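Hoklow folding cart, four months in

I bought the Hoklow in December to replace a wire cart that had lost a wheel. It cost $128 with the rain cover. I use it for groceries, the library and the Friday market, and I walk everywhere, so it gets a real workout.

The bag holds 92 liters, more than I can comfortably pull uphill. Canned goods go at the bottom, bread in the top pocket. The zipper is stiff but has held.

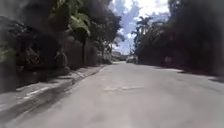 Pale pavement, with a patch across the lane.

The wheels are solid rubber. On smooth sidewalk they are quiet. On old concrete they rattle, and eggs need to sit on something soft. The Dogar I borrowed from Geum-ok Hyun has air tires and rides better, but it weighs more and won't fold flat enough for my hall closet.

Folding takes one hand once you learn where the catch is - mine was tight for the first week. The handle is a bit short for anyone tall. I added a foam grip from Clostetti and that fixed most of it.

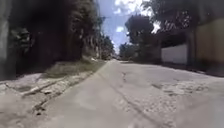

What I don't like

The brake is a small foot lever that is easy to miss in winter boots. The rain cover blows up at the corners. Replacement wheels are sold only in pairs, and the Venent ones I tried did not fit the axle.

Cracked pavement slows it down. I tip it back further and take the rough parts at a walk.
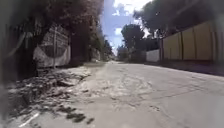
Can the bag be washed?

By hand, in cool water. Take out the base board first and let the bag dry open overnight.

Four stars. I'd buy it again at this price, though I'd skip the rain cover.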